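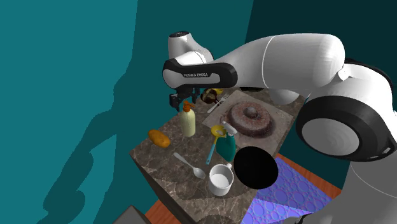 I have been reading rumours about the next Bivero tablet for most of the summer, and I would like to lodge a complaint before the thing is even on sale.

For anyone who has better things to do: Bivero makes the Londus, a tablet with a clip-on keyboard that I have owned in two versions and currently type this on. A drawing from one of their filings turned up in September, showing a hinge with two pivots instead of one and what the person posting it called "a clear sign of detachable dual batteries". I looked at the drawing for a long time. It shows a hinge with two pivots. The batteries are a grey box with a number next to it, and the number refers to a paragraph that says the box may be a battery, a speaker, a store of memory or "any other component". By teatime three sites had the battery as a done deal, and one had a render of it in green.

I don't blame the company for this. Firms file drawings of everything. My brother-in-law worked for a maker of garden sprayers and they had a filing for a nozzle that played a tune. What bothers me is the way a filing turns into a feature, then a feature turns into an expectation, and then the finished product gets marked down for not having something it was never going to have. The same people write all three articles.

I bought my first Londus because of a piece like that. It was supposed to have a pen that charged in the spine of the keyboard. I remember standing in the shop turning the keyboard over to find where the pen went. The lad on the counter came over and looked too. There was a groove, and we agreed that the groove was probably for grip.

Anyway, the current one.

It's a decent machine. I want that written down because the rest of this is going to sound sour. The screen is sharp and it gets bright enough to use by the back door at midday. The stand on the back holds any angle I put it at and hasn't loosened in 16 months, which I can't say of the older one, whose stand went so slack that I propped it up with a paperback. It wakes quickly. The fingerprint reader knows my thumb, even after washing up, which is more than my phone manages.

But the claims. The box says up to 300 hours of standby, in a nice thin typeface. I have tried to work out what standby means here and I've read the small print twice. As far as I can tell it means switched on, doing nothing, wireless off, screen off, in a room of moderate warmth. That's a fair description of a baking tray. Mine goes flat over a long weekend if I leave it in a bag with the wireless on, and wireless on is how it arrives from the factory. You have to go four menus down to change it, and the last update changed it back.

The updates deserve a paragraph to themselves. I have had two that I'd call useful. One fixed the volume, which used to jump from silent to shouting with nothing in the middle, and the other stopped the on-screen keyboard from covering the box you were typing into. Against that I've had a new weather panel I didn't ask for, a second weather panel, a shop, and an assistant called Harawira that sits in the corner of the taskbar and offers to tidy my desktop. My desktop has four things on it. I let it try, once. It put all four in a folder called "Items" and congratulated me.

I've been told that Harawira gets better the more you use it. I've been told that about a lot of software, and about olives.

Then there's the keyboard, sold separately. I can't get past that and I'm not sure why everyone else has. Every photo of the Londus on the maker's own site has the keyboard attached. The adverts have people typing on trains. You get it home, and there's a pane of glass in the box and a leaflet with a picture of the keyboard on it. Adding it costs another 108 quid, which I paid, as they knew I would. Reviewers put this under "cons" in four words near the bottom and then score it a nine. If a car came without a steering wheel I'd hope it would make the first paragraph.

The keyboard itself is all right. The keys have a bit of travel and they don't clatter. The cloth covering has gone shiny where my wrists sit and there's a mark by the trackpad that I've stopped trying to get off. I'd buy it again because there's no choice, the connector being their own design. A chap on the forum made an adaptor so you could use somebody else's keyboard, and for a few weeks it worked very well, and then came the update with the second weather panel and it didn't. I can't prove a connection. I'd just like to know who wanted that much weather.

Now to the reason I sat down to write this, which was a message from Warrick Dunstan, who reads this blog and often disagrees with it. He says I'm too hard on the yearly models, that nobody forces me to upgrade, and that small steps add up. He sent me a chart. According to Warrick's chart the newest Londus scores 391 on something called Udar, and mine scores a good deal less, and the one before mine less again, and so on down a tidy staircase.

I went and got Udar. It's free, if you don't mind the pop-up. It draws a lot of spinning shapes, packs and unpacks some files, and then gives you a number in a gold ring. I ran it in the morning and got one figure. I ran it after lunch with the tablet lying on a cushion and got a much worse one. I took it off the cushion, shut the browser, ran it a third time and beat the score on Warrick's chart for the model above mine. So either I've upgraded by moving a cushion, or the gold ring isn't telling us much about whether the thing is pleasant to use.

Warrick's reply to that was that you have to average them. Fine. But I never sit down to use the average of my tablet. I use it on the settee, with nineteen tabs open, one of which is playing a video I can't find. On that test it gets warm and the fan comes on, and I would bet a reasonable lunch that the new one gets warm and the fan comes on.

He does have half a point about small steps. If you skip three or four models, the difference is real. The older one in the drawer takes so long to start that I make toast. Where we part company is on what's being sold. The launch talk never says "this is one quarter of a worthwhile improvement, please come back". It says everything has been rethought. I've watched the last few and everything gets rethought each time, including the things that are exactly the same. The camera was "reimagined" last year. It's the same camera. Someone took one to bits and found the same part with the same number on it.

What I'd pay for, if anyone at Bivero is as short of reading matter as I am:

- A second charging socket, on the other side. The single one is on the left and my plug is on the right, and the cable runs across my tea.
- A battery a shop can change without a heat gun.
- The keyboard in the box.
- An off switch for Harawira that stays off.
- A matt screen as an option. I can see my own face in this one whenever a page goes dark, and I don't look keen.

None of that is in the filing, as far as I can see, though I suppose it may be in the grey box with "any other component".

I expect I'll look at the new one when it comes out. I'll go into the shop, pick it up, tilt the stand back and forth and ask what's different, and someone will tell me about the hinge. If it really does have two pivots then I'll happily say so on here, and I'll say what they're for if anyone can tell me. Until then I'm leaving comments open, but please don't send me the green render, I've got it.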